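29 September 2025. Notebook, equipment cover, continued

Renewal on the workshop policy. The Herkar papers came in at 67 pages, of which the schedule (the bit that says what is insured and for how much) is one, printed sideways. Spent the morning reading it so that the next person on this bench can skip to the part with the numbers.

Premium is $1,571 for the year on the quote as it stands. Last year's entry in this notebook says "paid, fine", in my handwriting, with no figure. Past me was a great one for records. Found the old amount in the March statement eventually. It has gone up by $678, and the covering letter calls this an adjustment.

Went through the policy with a highlighter, then ran out of highlighter. Notes:

Basis of settlement. New for old on anything under five years, indemnity after that. Most of our gear is over five years, so in practice we are paying to have its decline formally recognised. The oscilloscope would fetch us a nice lunch.

Accidental damage. Included, except while the item is being "altered, serviced, tested or adjusted". That covers every hour we are in the building. Rang Herkar. After the hold music, was told the exclusion applies to the part being worked on and leaves the rest of the machine alone. Asked for that in an email. No email yet.

Transit. Covered by road inside the state, in a locked vehicle. The ute tray has a tarp. Asked whether a tarp with a padlock on it counts. It doesn't.

Bistari quoted as well. Cheaper, but the excess is higher and every item over the limit has to be listed by serial number. Half our labels have been cleaned off with metho over the years by people who were very proud of the shine. De Bruijn wouldn't quote without an alarm certificate. We have an alarm. The certificate is another matter, and is possibly in the filing cabinet that doesn't open.

Also worth writing down: underinsurance. If we declare less than full value they reduce the claim in proportion, even on a small loss. Declared value on the schedule was last touched when the lathe was new. So the saving I was so pleased with three years ago was never really a saving. Redoing the valuation from invoices, bench by bench. Where there's no invoice, use the current list price and write down where it came from.

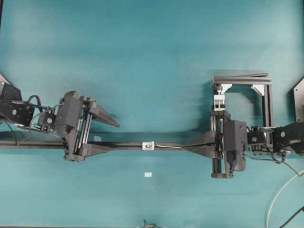

Seltach's reply arrived after lunch and said they would match the Herkar wording on new for old, drop the alarm condition, and allow up to 40 unlisted hand tools, provided the valuation was signed and dated by whoever did it. Their premium to follow once they have it.

So that's me signing. Started the spreadsheet, got as far as the second bench and an argument with the printer.

To do:
Chase Herkar for the email about "adjusted".
Ask Seltach whether the loan gear goes on our schedule or the lender's.
Serial numbers: photograph the plates before anyone else finds the metho.
Get the filing cabinet open. Check first whether it's insured.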